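Moving a full freezer across town, how long will the food keep?
Posted in Home & Moving, 5th April

Hi everyone, long-time reader of Cotside help pages and first-time poster, so please be gentle! We are moving to Bostbridge at the end of the month and I have a freezer drawer packed to the top with soup, bread, berries from my mother's yard and one very large turkey left over from December that I never got around to cooking. The new place is 17 miles away, which doesn't sound like much, but the movers want four hours for loading alone. Do I try to save any of it, or eat like kings until then and give the rest to the neighbors? I hate waste and I would love to hear what other people did.

Posted by: Vodinside

I've moved more times than I care to admit, and my advice is to start eating now, tonight if you can! Pull the turkey first. It needs days in the refrigerator to thaw, and once it's cooked you can have people over and call it a goodbye dinner (we did this once with a ham and it was the nicest evening of the whole move). Whatever is left, pack tight in a good cooler the morning you go, frozen solid, with ice packs on top. A full cooler holds its cold far better than a half-empty one. 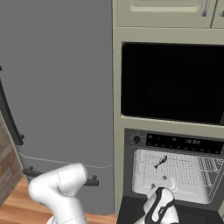
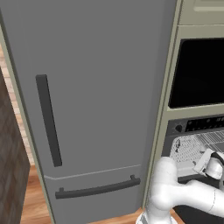 Both show a gray bottom-freezer refrigerator with a long handle on the upper door.

Soup travels well if it's frozen flat in bags. Bread is fine whatever happens, it just gets a little sad. Berries I would turn into jam, but then I turn everything into jam. And do ask the movers if they'll load the kitchen last, ours were happy to and it saved us a good part of the wait.

Posted by: Kwak

Just buy dry ice. Crack a car window and wear gloves.

Posted by: berrypatch4

Agree with the cooler. One thing to add, plug in the freezer at the new house the day before if there's already one there, so it's properly cold when you arrive. And keep a thermometer in the cooler. If the meat is still icy in the middle you can put it back, but if it has gone soft and warm, let it go, please. Good luck with the move!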